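Print this page | E-mail this page

Clononham Manipulation Group
Minutes of the August working meeting

Present: Urmila Bhatia (chair), Rochelle Obi (minutes), data group, policy group, hardware bench
Apologies: Wisel liaison
Start 2:00 p.m.

1. Minutes of the previous meeting

Accepted with one correction. Under item 4, "gripper width" should read "commanded gripper width." The measured width was not logged in the June batch and should not be cited from it.

2. Matters arising

The storage move to the Rusico server is complete. Checksums match for all household recordings. The old mount stays read-only until the end of the month. Scripts that still point to it will fail on write, and R. Obi asked that these be fixed at the source and not patched with symbolic links.

The Gebru calibration board has been reprinted on rigid stock. The paper version is to be discarded.

3. Time alignment of two-hand demonstrations

U. Bhatia presented the result. The question carried over from the spring was whether the drop in success on two-hand tasks comes from the policy or from the data. Each hand-held gripper records video, jaw width and inertial readings against its own clock. Until now the two streams were matched by file start time. This was adequate for one-hand tasks, where the second stream is ignored, and was never checked for two.

Method. An offset is estimated for each episode by cross-correlating the angular speed of the two grippers during the opening gesture, in which the operator taps the jaws together. The peak is refined by a parabola fit. Where the tap is missing or weak, the offset is taken instead from visual tracking of one gripper in the other's camera, provided it is in view long enough. Episodes where neither estimate passes the residual check are set aside, not corrected.

Data. The household set holds 2845 episodes after removal of duplicates. Tasks are opening and closing lidded boxes, taking small soft items out of a container, putting them back, and moving flat cases between hands. Surfaces include beds, sofas and tabletops.

Result. Offsets are not constant within a session. They drift, and they jump when a device is restarted. The largest accepted offset was 200 ms. At normal hand speed, an error of that size is enough to place the supporting jaw in the wrong phase of the motion, so that the policy learns to pull before the other side is held. This agrees with the failure seen on the bench, where the box slides toward the pulling arm.

After correction, the policy was retrained from the same initialization with no change to the architecture. The slide failure became uncommon on the bench box and remained frequent on soft surfaces. U. Bhatia stated that the improvement on the bench should be attributed to alignment only provisionally, as the control run used an older image normalization. The control is to be repeated before any number is circulated.

4. Soft surfaces

The policy group reported on bedding. Height above the surface is the main difficulty. A blanket gives under the jaw tip, and the surface height estimated at the start of the episode is no longer valid once anything presses on it. On the bench the tip stops at the table. On a mattress it continues downward, and the policy reads the lack of contact as a signal to keep going.

A second difficulty is the printed pattern. Where bedding carries large high-contrast shapes, such as the red bear faces on the white blanket, the feature tracker locks onto them readily. Tracking is good while the cloth is flat. If the cloth is pulled, the features move with it and the pose estimate follows the cloth and not the room. The residual check does not catch this, since the features remain consistent with each other.

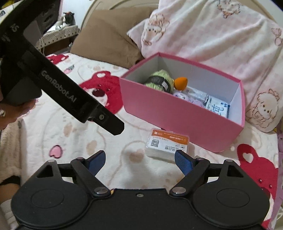 Can the offset be estimated when the operator skips the opening tap?

Visual tracking of the other gripper is used in that case. It needs a clear stretch of motion with the jaw in view, and its error is larger than that of the tap method. Episodes with only brief views are set aside.

The hardware bench asked whether the finger pads matter here. The blue textured pads grip card and paper well. On plush items the texture catches the pile, and release is slower than the jaw width suggests. The jaw reads open while the item is still attached. The policy group will add a short hold after opening in the replay tests and report whether the label "released" should be moved later in the episode. No change to the labels until then.

R. Obi noted that contents of open boxes vary a great deal in stiffness. A soft item next to a small packet in the same box calls for different closing forces, and jaw width alone does not separate them. Width plus the rate of closing may do so. The data group considers this plausible but has not tested it. The current logs hold closing rate only as a derivative of width, and the derivative is noisy at low speed.

5. Pose error in household recordings

The bench comparison was run against the fixed tracking cell. Median tip position error was 8 mm with the rigid board and the corrected camera intrinsics. The error is larger when the head of the bed or a wall fills most of the view, where there is little parallax. It is also larger near reflective plastic, although the sample is small and the data group does not want this recorded as a finding.

Discussion on whether that error is acceptable. For lids and large soft items, yes. For flat cases lying on cloth, it is not, as the jaw has to reach the edge of the case without pushing it into the blanket. It was agreed that flat-case episodes remain in training for the approach phase only. The grasp phase is masked until the pose estimate improves.

U. Bhatia asked that the mask be stored as a separate file and that the original annotation not be overwritten. The previous mask was applied in place and could not be reversed without reprocessing.

6. Collection procedure

Changes agreed for the next round:

- Opening tap to be done twice, with a pause between, both jaws in view of both cameras.
- Closing tap added at the end of the episode, so that drift can be measured within the episode and not only across the session.
- Device restart during a session to be logged by the operator. If it is not logged, the session is treated as two sessions.
- Loose cloth to be left as it lies. Operators have been smoothing it between episodes, which removes the variation the soft-surface work needs.
- Sleeves to be kept clear of the jaw linkage.

The Wisel operators work from the printed sheet, which is out of date. R. Obi will reissue it.

7. Publication

The alignment method is considered ready to write up as a short technical note. The soft-surface material is not. U. Bhatia prefers one note on alignment and one later report, and the policy group would prefer to combine them. Left open until the control run is complete.

Agreed that the note will state the number of episodes set aside as well as the number corrected.

8. Actions

U. Bhatia: repeat control run with current normalization; circulate offsets by device.
R. Obi: reissue operator sheet; fix write paths on the Rusico server.
Data group: closing-tap parser; separate mask file for flat cases.
Policy group: replay tests with hold after opening; cloth-motion check on patterned bedding.
Hardware bench: release timing on plush, current pads against plain pads.

9. Any other business

The cell will be closed for floor work at the end of the month. Bookings after that are unaffected.

Meeting closed 3:40 p.m.

Print this page | E-mail this page

Related items
Minutes of the June working meeting
Gebru board: print and mounting instructions
Operator sheet for two-hand recording (superseded)
Rusico server: paths and permissions
Jaw width logging, commanded and measured
Clononham tracking cell booking rules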